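Open afternoon at Trana's workshop in Onham, April. We were promised a robot that learns kitchen jobs from people. What I saw was a person steering an arm towards a Midea microwave, over and over, and a screen adding up the tries. It stood at 51 when I left. 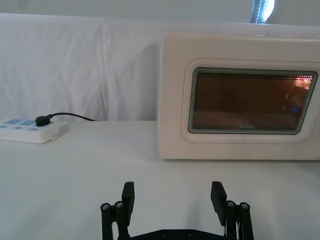
Trana's guide answered that 67 tries is the usual target, and that the arm then works alone. We weren't shown that part — only the steering. I'd want to see it with a different microwave before believing much. Tea was good.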